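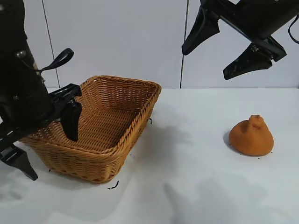
So the house rules got rewritten last month, and I've been promising a few of you that I'd put them up somewhere other than the inside of a cupboard door. It took me most of May to get everyone at Worneo to agree on the wording, which is a bit daft when you consider that the whole thing fits on one sheet of A4 (both sides, small type, but still).

If you've not been here before, we do two-armed tabletop work. Picking things up, putting them in other things, passing from left to right, and a person driving the arms through every go so we end up with recordings worth learning from. We're a small outfit above a tile shop in Traltholm and until recently our safety and working practice was a mixture of a proper risk assessment that lived in a ring binder and a lot of stuff people just said to each other. The ring binder is fine. It was the other stuff that needed writing down.

I started with speed, as I thought that would be the easy one. Wrong! We argued about speed for two whole afternoons. In the end the rule is that an arm moves slowly whenever a person is within reach of the table, full stop, and the driver doesn't get to decide that today is an exception. There's a limit set in the controller and you need a second person to change it. Some of our drivers are very good and found that slightly insulting. I get it, I'm one of them, but I've also driven these arms at the end of a long day and I know what my hands are like by then.

Next came hands on the table. The old habit was to nip in and straighten an object while the arms were holding still. We've all done it, it takes half a second and saves resetting everything. The new rule says a still arm counts as a moving arm until it's been put on hold at the panel and somebody has said "held" out loud. I felt a right lemon saying it for the first week. Now I say it at home when I put the kettle down.

Then a bit on where the grippers park. Between goes they come up open, clear of whatever's on the table, and they stay there while the reset happens. Closed fingers are a pain, you can't see if something's still pinched between them, and we lost a good chunk of a morning to exactly that over a scrap of foam.

The part I care about most is the table itself, and I'm aware that makes me sound like somebody's mum. White top, white wall behind, nothing on it that isn't in the task sheet. Wipe it down before each block of 24 goes and again after. Crumbs and little bits of grit look like nothing to us, but a wrist camera gets so close that a speck can be a proper feature of the picture, and I don't want a model that's learnt to reach for fluff. Baskets are the worst offenders in my view. Woven ones shed. So the rule for anything wicker is that it gets tapped out over the bin first, not over the table, and you run a finger round the rim for loose ends.

I had a look at what other people do before we wrote ours. Mofokeng, who we've done bits of work with, have a lovely checklist with 8 lines on it and I nicked the layout shamelessly. The oldest thing I read was a photocopied workshop guide from 1992 that came with a job lot of shelving. It's all about big caged machines and a lot of it doesn't fit a bench setup, but the page on who holds the key was better than anything I'd have come up with, so that's gone in nearly word for word. One key, one holder, name on the whiteboard.
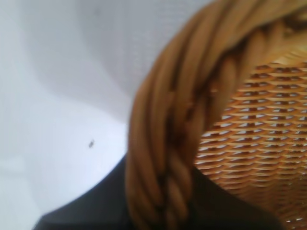 Do we need a written rule for stopping a go halfway through?

I'd say it's the first one to write. Ours is that anyone in the room can call a stop for any reason, the driver lets go straight away, and the recording gets marked as stopped and kept.

The keeping bit was a late change. We used to bin them. Then the Kosdale job came along, and they wanted to see the messy ones as well as the tidy ones, and we had to admit we'd thrown away more than 5 days' worth. Painful. Now they go in their own folder with a short note, and the note has to say what happened in normal words. "Gripper caught the rim" is great. "Bad" is not great, and I have seen "bad" a lot.

Things still on my list for the next version:

Cables. We say keep them clear of the joints and leave it there, and it wants a lot more than that. How much slack, who checks it, what counts as worn.

Soft objects. Squashy things change shape over a day of being squeezed, and we've got no rule for when to retire one. I'd like a simple check against a fresh one at lunchtime.

Breaks. We've got a maximum driving stint but no minimum break, and people are taking the mick (me).

If your place has something sensible written down for any of those, I'd love to read it, comments are open. I'll put the full sheet up as a download once I've fixed the bit where I spelt "gripper" three different ways.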